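Four laps, one slick corner, and a club that won't go away

Buchanan on a race night in July. Gates at five, bikes out on the shale not long after, and the smell gets you before the noise does. Methanol, fried onions, wet dirt. Hinda are the visitors and they've brought two coachloads, all of them parked along the back straight with flags and air horns.

Four laps a heat. No brakes. If you miss the start you are chasing dirt all the way round and most riders here miss it at least once, the gate on the outside has been bad all season and everybody knows it.

The home side, Wumis, lost their track at Mumoson two winters back. Lease ran out, developer moved in, usual story. They have been sharing Buchanan ever since, and it has took them a while to learn the place. Tighter bends. A third corner that goes slick once the sun drops.

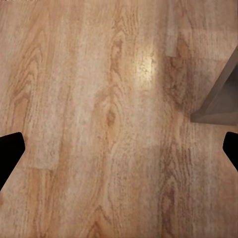
Wood grain, knot and shine.

But they're learning. Heat two, a reserve comes from the back and rides the fence the whole way, wins it by a wheel. Place goes nuts. Heat four is all Hinda, clean away from the tapes and never seen again.

And so it goes, back and forth, till the last race and a 5-1 nobody in the home stand had dared ask for. Crash helmets in the air. Somebody's flask goes over the rail.

Afterwards the pits stay open and kids queue for signatures on programs, 32 pages, mostly ads for tires and roofing. Engines are stripped on the spot. One rider is already loading up, he has a meeting tomorow and a long drive first.

Return leg at Hinda is next. Big fast track, long straights, Wumis haven't won there in five tries.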